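Subject: Re: [willano-supporters] Moving the season opener to Friday night

I've read the Bramwell proposal twice now and I still can't find the part where it helps anyone who buys a ticket. They want the opener moved to Friday at 7:30 so Trivora can stream it, and in return the club gets a "visibility package." I'd like to know what that is in dollars.

Last year we had 360 through the gate for a Saturday afternoon opener. The one Friday game we tried, in March, drew 251. Maybe it was the weather. Maybe it was that half our people work until six and live across the county. Either way, that's a lot of hot dogs not sold. 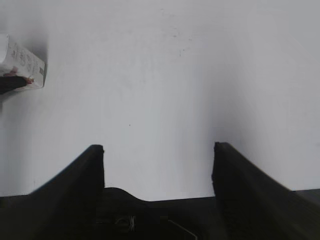
Ettore Cirillo wrote:
> The stream isn't meant to replace the gate. Jutanura moved 4 home
> games to Friday and picked up a shirt sponsor by midseason. If we
> keep saying no to every new idea, the league will stop asking us.
> I'd rather take one bad crowd and find out.

Ettore, I'd be fine with the league not asking. And Jutanura had that sponsor lined up before the schedule came out – it was on their preseason shirts. I don't see how a Friday kickoff gets the credit.

As for taking one bad crowd, the draft agreement says the league can move any home game after that with about 32 days' notice. Read page two. Away fans book buses earlier than that, and so do I.

Before the vote on Tuesday I'd like answers on these:

1. What does the club get paid per streamed game, and when?

2. Who covers the lights and the extra security for a night kickoff?

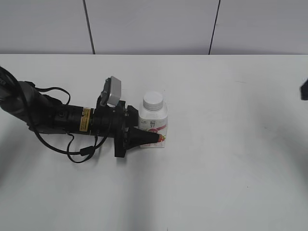
3. Can season ticket holders get money back if a game moves and they can't make it?

4. Does the women's team get streamed too, or do they just lose the field on Fridays?

If the answers are good, I'll vote yes. So far I've heard "exposure" five times and haven't seen a number.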